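Progress report to the program manager, July 12, 2022
Project: Starier ceiling fan, large-diameter residential and light commercial range
Prepared by: Kai Schwerdtfeger
Reviewed by: Lama Tarawneh

Work since the January report has covered the motor, the blade set and the wall control. The motor is frozen. The blade set is in its third revision. The wall control is behind plan, for the supplier reasons given below.

Motor. Henriques delivered 18 pre-production DC motors. All were run for 300 hours at top speed in the test room at Grinis. Two were rejected for bearing noise at the lowest speed setting. Both came from the same winding batch, and Henriques has changed the bearing preload on later units. Winding temperature stayed inside the limit on all remaining motors, in forward and in reverse.

Blades. The second revision met the airflow target but gave a visible wobble at speed 3 with the downrod at its longest setting. The cause was traced to uneven seating of the blade irons against the hub. Revision 3 uses a thicker iron and a locating pin. Static balance is now held without clip-on weights on every set checked.

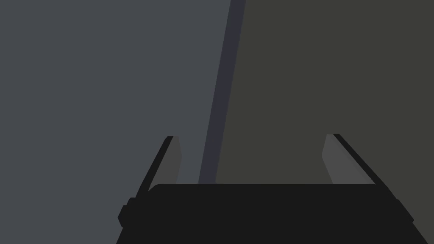 The mounting bracket has been redrawn so that one installer can hang the fan and make the wiring connections without a second person holding the motor housing. The canopy now closes over the bracket with a quarter turn in place of screws. The colour of the moulded parts is still open; the near-black of the gripper's palm is close to the darker of the two finishes proposed for the canopy, and Lama Tarawneh prefers it to the grey. Samples in both finishes have been ordered.

Wall control. Prestik has moved the first boards back by some 3 weeks owing to a shortage of the receiver chip. Pairing and speed selection work on the bench unit. Reverse is not yet reliable when the control is used on the same circuit as a dimmer, and a filter is being tried.

Budget. Spending is within the approved amount. Tooling for the canopy has not been released and will be charged to the next period.

Next period:
Complete airflow and power measurements on revision 3 blades
Repeat the noise test with replacement motors
Close the dimmer fault on the wall control
Choose the canopy finish and release tooling

Decision requested: approval to order blade iron tooling before the wall control is signed off.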